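Print this page | E-mail this review

Prerberg two-arm teleoperation kit, reviewed by Tarek Ezzat

We used the Prerberg for 11 sessions in January, all of them on one task: picking litter off a bedroom carpet and putting it in a bin. The left leader handle looks after the bin, the right one does the picking. Setup took six minutes once the software was installed.

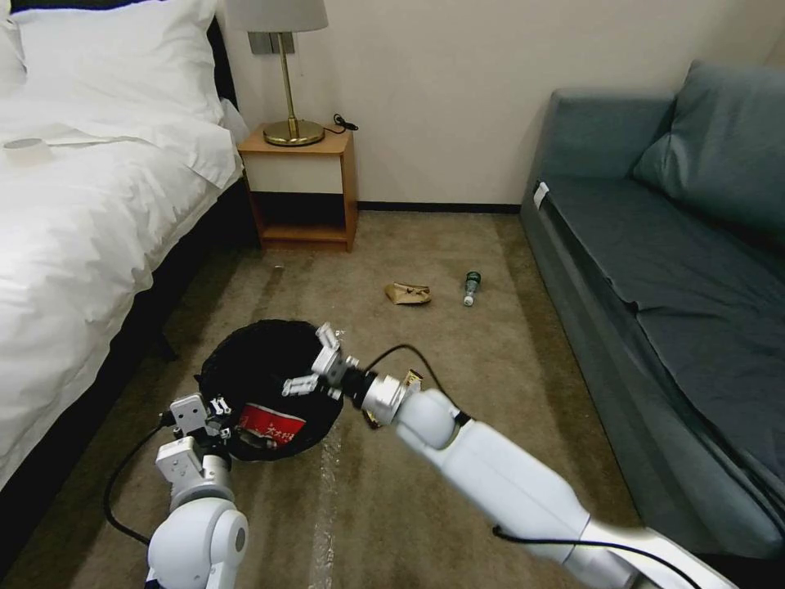
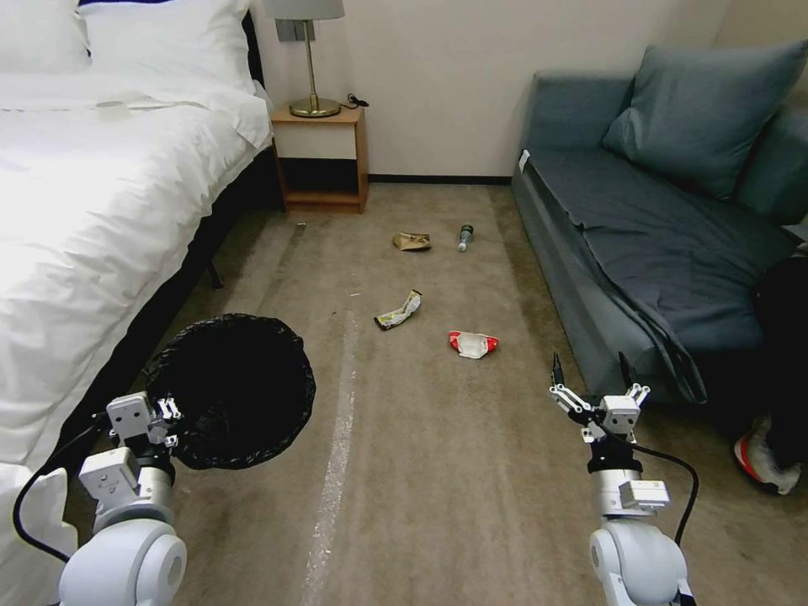
Bed on the left, sofa on the right, carpet between them. 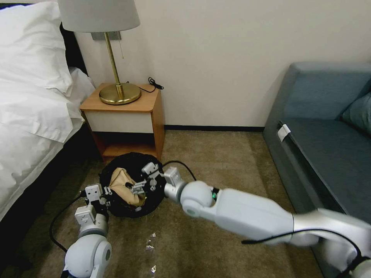
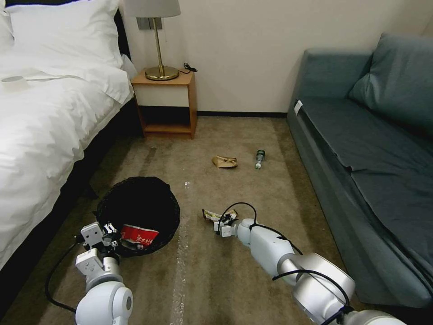
The handles track well at slow speed. Fast wrist turns lag a little, and the lag ends up in the recordings, so we threw out 3 demos. Grip feedback is weak – with thin wrappers I went by the head view alone. Svetozár Ondrejka has smaller hands and found the trigger stiff.

Export to Prasari worked the first time. I would buy it again, but order the longer cables.

Contact Farouk Reviews | © Farouk Reviews | Back to top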